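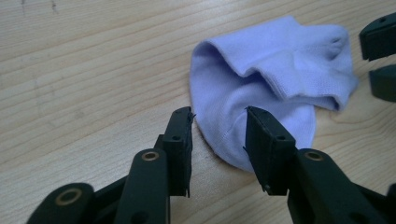
# Chapter 4: Do rewards work?

Most parents have tried a sticker chart. A child makes the bed, a star goes on the fridge, and after so many stars there is a treat. The idea is old, cheap and easy to explain to a grandparent. Whether it does what people say it does is a harder question, and the books that sell it are not the best place to look for an answer.

Take the Pakstead survey, which is quoted in nearly every leaflet on the subject. It asked 950 parents whether their children helped more at home once rewards were brought in, and most said yes. But the parents had chosen to use rewards, had bought the charts, and were asked after two weeks. Very few people tell a stranger that their own plan has failed. No one asked the children.

Kopecký's study was smaller, with 53 families, and more careful. Each family kept a diary from December until the spring, and half of them used no rewards at all. In the first month the reward group did more chores. By the end the two groups were hard to tell apart, and several children in the reward group had begun to ask what a job was worth before they would start it.

It would be easy to make too much of that as well. Fifty-three families is not many, and diaries are filled in by tired people at bedtime. Sze-wing Kuo, whose work we return to in section 4.3, has argued that both studies measure the wrong thing. Counting chores tells us little about whether a child has come to feel that the home is partly theirs to look after.

In this chapter we look first at what is meant by a reward, a word that covers pocket money, praise and an extra half hour before bed. We then turn to age. What suits a child of four may insult one of 13, and much of the advice in print does not say which it has in mind.

Before reading on, write down one job you did at home as a child and why you think you did it. Keep the note for section 4.5.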